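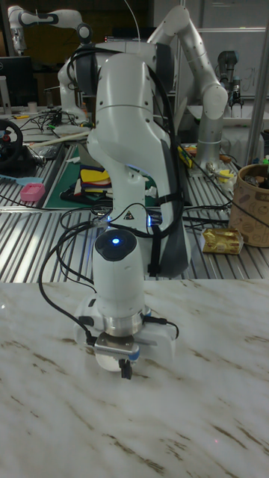 Veined marble top, white and brown. Refers to item 3.

FOLLSIDE WORKSHOP
Worktops and Fittings Group: minutes of the May meeting

The meeting opened at 10.15. The minutes of the previous meeting were agreed with one correction: the height given for the side bench should read 900 mm to the finished surface, excluding the feet.

1. Matters arising
The missing delivery note from Tarar has been received and filed. The invoice can now be passed for payment. The question of the spare trestles was held over.

2. Side bench
The replacement top for the side bench will be cut to 1,480 mm. The earlier drawing showed a longer piece which would have blocked the lower socket. Drawing to be reissued before the order goes to Rila. The group asked that the reissued drawing show the wall line as well as the bench line, as the two are not parallel at the door end.

3. Marble top
3.1 Cleaning. It was reported that three different products had been in use on the marble. Agreed that only the neutral cleaner is to be used, diluted as on the bottle, and wiped off with a clean cloth. Vinegar, lemon-based sprays and cream cleaners are to be taken out of the cupboard.
3.2 Sealing. Quinlan has quoted 258 pounds for a full reseal and 125 pounds for a patch treatment. The patch price does not cover the edges. The group preferred the full reseal. One member asked for it to be recorded that a water drop test should be done first, at both ends of the top, and that the quote should be accepted only if the drops darken the stone. Agreed.
3.3 Lighting. Glare from the polished surface was raised again. A matt finish was considered and turned down on cost. Moving the nearest ceiling light by roughly half a metre will be tried first.
3.4 Hot and wet items. Mugs are not to be put down on the marble. Mats are to be kept on the shelf by the sink.

4. Storage
The drawer unit under the side bench sticks in damp weather. Runners to be waxed. If there is no improvement, the unit will be replaced out of next year's budget.

5. Actions
Reissue side bench drawing: drawing office.
Water drop test, results to the group by email: workshop.
Reply to Quinlan once results are in: purchasing.
Clear cupboard of unsuitable cleaners: workshop.
Move ceiling light: site maintenance.

6. Any other business
The key to the stone sample cabinet is now kept in the main office.

The meeting closed at 11.05.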